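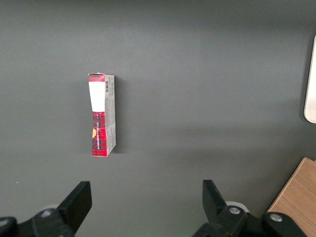

By Rochelle Hutchins
15 July 2026
Features

When Delphine Park first sat down to work out what a robot arm would cost her packing business, she did what most of us would do and wrote the price of the arm at the top of the page. Then she kept writing (she is a thorough person, bless her), and by the time the kettle had boiled there were seven more lines underneath it.

Her company, Tralen, puts together small mixed orders for gift shops, the sort where a slim carton, a little bottle and something odd-shaped all have to end up in the same parcel. People are wonderfully good at this. Machines can be good at it too, but a narrow box standing on its end asks something quite different of a pair of fingers than a bottle lying on its side does, and a box that has been squeezed a bit in the middle asks something different again!

So the gripper got its own line in the budget, and so did spare fingers, and the table, and the lamps over it. Delphine set aside $3,000 for what she called "the bits you bolt on," and she tells me she'd go higher if she were starting over.

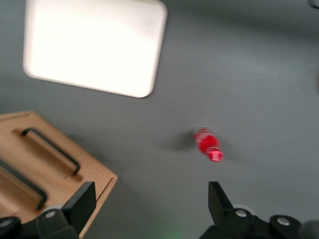 The other thing she'd do again, and gladly, is bring her own goods along to every demonstration. Suppliers have their favorite objects, naturally enough, and those objects tend to behave. Delphine took three shopping bags of her plainest stock to each visit and asked to see it handled all afternoon, misses included.

Ingrid Fitzsimmons, who keeps Tralen's books, pushed for renting first. They settled on a six-month lease beginning in August, with training days written into the price and a set fee for service calls, and I must say I came away thinking that was the most sensible page in the whole folder. Delphine has already cleared the corner by the loading door, and she is still arguing with Ingrid over who pays for the new outlets.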